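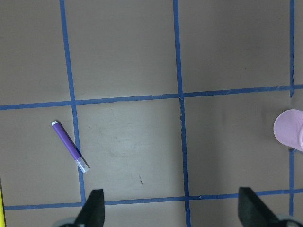
Why do the display cases in the east gallery show a humidity alarm on the lobby console when the readings inside the cases are normal?

The console is comparing current readings against an alarm range saved for the previous exhibition. The cases are being held at the range set for the textile loans, and the console was not updated when the new range was entered at the case controllers. Until the two match, the console will continue to report an alarm. The record of the ticket follows.

Ticket 148
Opened: 2/6/20
Submitted by: Mernine Museum, Toledo, Gallery Operations
Assigned to: Exhibit Systems Support
System: Voltadora case monitoring, east gallery
Priority: High (loaned objects on display)
Status: Resolved, follow-up pending

Problem as reported

The lobby console has displayed a high humidity alarm for all east gallery cases since the start of the morning shift. Security acknowledged the alarm and it returned within a few minutes. Gallery staff checked the dial gauges inside the cases and found them in the range required by the loan agreement. No condensation was observed on the glass. The west gallery is not affected. The loaned textiles may not be moved without written consent from the lender, and Gallery Operations requests guidance on whether the cases can stay on view.

Support response, first entry

Please leave the cases closed. Opening a case to check it will change the readings and make the fault harder to trace. Kindly provide the following:

The text of the alarm as it appears on the console, including any code.
The readings shown on the controller at the base of each case.
Any work carried out in the gallery since the last exhibition was taken down, including painting, cleaning of vents, or changes to the electrical supply.

As long as the dial gauges remain in the required range, there is no technical reason to take the cases off view. That decision rests with the registrar under the terms of the loan.

Customer update

The console reads "RH HIGH - CHECK CASE" with code 2. The controller readings agree with the dial gauges. The east gallery was repainted between exhibitions and the wall panels were moved. An electrician disconnected the gallery network cabinet during that work and reconnected it afterward. The registrar has decided to keep the cases on view with hourly checks by gallery staff. The checks are being written in the gallery log by hand.

Support response, second entry

Thank you for the readings. Code 2 means that the console has received a valid reading and judged it to be outside its own saved range. It does not indicate a failed sensor or a lost connection, either of which would produce a different code. We therefore do not suspect the cabling.

Please open the Settings page on the console, select East Gallery, and report the high and low limits shown. An administrator login is required. Do not change the limits yet.

Customer update

The administrator login was not accepted. The password on file with Gallery Operations appears to be out of date. The person who set up the console is no longer employed by the museum.

Support response, third entry

A password reset has been issued to the museum's registered contact address. The reset must be completed at the console itself. It will not work from an office computer. After the reset, the console will restart, and the alarm history will be kept. Alarm calls to the security desk will stop during the restart, so please have a staff member remain in the gallery until the console shows its normal screen.

Customer update

Reset completed. The limits shown for the east gallery are those used for the metalwork exhibition, which called for much drier air than textiles do. The exhibition name on the Settings page is also the old one. The controllers at the cases show the correct textile limits.

Cause

When an exhibition changes, limits are normally entered at the console and sent out to the case controllers. In this instance the network cabinet was disconnected when the textile limits were due to be entered, and the installation crew entered them directly at the cases. The controllers accepted the new limits and have held the cases correctly throughout. The console was never told of the change. When the cabinet was reconnected, the console kept its older settings and began to raise alarms as soon as readings came in.

The alarm should have appeared on the day of reconnection. We found that the east gallery had been placed in Maintenance mode, which silences alarms, and that this mode ended on its own overnight.

Steps taken

The case limits were read back from the controllers to the console using the Import from Cases command. The Send to Cases command was not used - it would have placed the metalwork limits on the textile cases and started the drying units.

The exhibition name was corrected and the settings were saved.

The alarm was cleared and the console was watched through the rest of the public day. It did not return.

A test alarm was run on an empty case in the workroom. The security desk received it.

Customer update

Confirmed. No alarms since the import. The registrar asks whether a record of past readings can be provided to the lender.

Support response, fourth entry

The readings can be exported from the Reports page. Select East Gallery and the full period of the loan. Each report holds up to 4,000 readings, and a longer period will be split into separate files. Please note that no readings were stored at the console while the cabinet was disconnected. The controllers keep a short internal record, and we can retrieve it on a site visit if the lender requires it. We would advise making that request promptly, as older entries are overwritten.

Follow-up items

Museum to record the new administrator password in its sealed key register.
Museum to add a console check to the installation checklist before the next exhibition change in June.
Support to review whether Maintenance mode should give notice at the security desk when it ends.
Lender's reply regarding the missing period - awaited.

This ticket will remain open for follow-up only. Any new alarm should be reported under a separate ticket, with this one given as a reference.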